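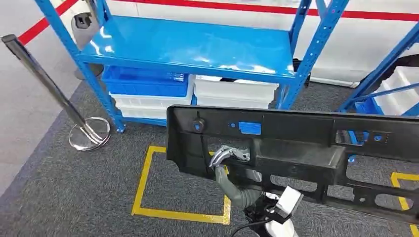
Blue shelving with bins, set up on carpet beside a belt barrier.

Section 6: Setting up the shelving, the bins and the barrier

Read the whole section before you unwrap anything. The leaflet that comes with Tendlow shelving says the job takes two people 15 minutes. I have never seen it done in that time, and I would treat the figure as you would the serving size on a bag of crisps. Allow 30 minutes for each unit and be pleased if you finish early.

6.1 What you should have

Uprights, shelf panels, lower cross members and diagonal bracing for each unit. Bins in two colours, blue and white. Belt posts with their bases. Fixings come in a bag taped to one of the uprights -- look for the bag before you ring anyone about missing fixings.

Note: The Nellus parts list and the Tendlow parts list use different names for the same pieces. Go by the shape. If a piece looks like a brace and is the length of a brace, it is a brace, whatever the label claims.

6.2 Unwrapping

1. Clear a patch of floor larger than the shelf panels before you open the first pack.

2. Cut the tape, never the film over a painted panel. The finish on the top panels is sold as "scratch resistant". It resists a sleeve. It does not resist a knife.

3. Lift the clear plastic off in one piece if you can, and put it straight into a sack.

Caution: Loose plastic film on a smooth floor is a slipping hazard. On carpet it is less of one, but people still manage.

4. Keep the film from one panel until the unit is finished. If a panel has to go back, Santoso will want it wrapped, and they will not accept a bedsheet. We have tried.
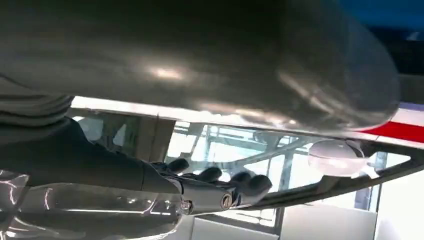
5. Check each panel for dents along the front lip while it is still lying flat. A dent found later will be called handling damage, and you will lose that argument.

6.3 Building a unit

1. Lay two uprights on the floor with the perforations facing the same way. The holes look the same at both ends. On the batch delivered in March they were not, so hold one upright against the other and compare.

2. Fit the lower cross members first, finger-tight only.

3. Stand the frame up with one person at each end. The guide says one person can do this alone. One person can, in the sense that one person can carry a wardrobe downstairs.

4. Add the diagonal bracing. The unit will feel solid without it. Fit it anyway.

5. Drop in the shelves from the bottom up, then the top panel.

6. Tighten everything, working round the unit and going back to where you started.

7. Push gently at the top corner. If the unit sways, a brace is loose or the floor is uneven. Packing card under a foot is a stopgap and tends to become permanent, so write it in the log.

Note: Keep all four feet of a unit on the same surface. Where the carpet meets the smooth floor there is a small change in level, and a unit that straddles the join will never sit properly. Tustosmont's sales sheet mentions "self-levelling feet". These are ordinary feet.

6.4 Loading the bins

1. Put the heaviest bins on the lower level.

2. Stack white bins on white bins and blue on blue where you can. The two are described as fully interchangeable. I have my doubts about how well one colour seats on the other, and would test a pair with something unbreakable inside before trusting a mixed stack.

3. Leave enough space above each stack to get a hand in.

4. Keep the top shelf clear until the rest is loaded. The glossy panel is slippery and a smooth-bottomed bin will slide on it, especially if the panel has been fitted out of level.

Caution: Do not lean on the front lip of the top shelf. The printed load limit is for weight spread evenly over the whole panel. It tells you nothing about an elbow.

On colour coding: the planning sheet asks for blue bins to be kept for fast-moving items. This is a fine idea and lasts until the first busy afternoon. Labels last longer. Use both if you like, but if time is short, do the labels.

6.5 Placing the belt posts

1. Stand the posts clear of the shelving, far enough out that a bin can be pulled without knocking a pole.

2. Set each base flat on the floor before drawing the belt. A base that rocks on a carpet edge should be moved.

3. Pull the belt out slowly and clip it to the next post. Hold the end when you release it. The return is advertised as gentle.

4. Wipe the polished bases with a dry cloth. They show every fingerprint, and the spray sold for the purpose seems to me no better than the cloth on its own.

Caution: The belt marks a line. It will not hold back anyone who leans on it, and it should not be counted as a guard for unfinished shelving.

6.6 Before you sign it off

Check that every brace is fitted, that no plastic is left on the floor, and that the bins come out without catching. Then leave it overnight and check the fixings again in the morning. The maker says this second check is unnecessary. In my experience at least one fixing has worked loose by then, usually at the back.

Send corrections to Sowmya Iyer, with the section number. Please say what you did and what happened, in that order.

Section revised November 22, 2018.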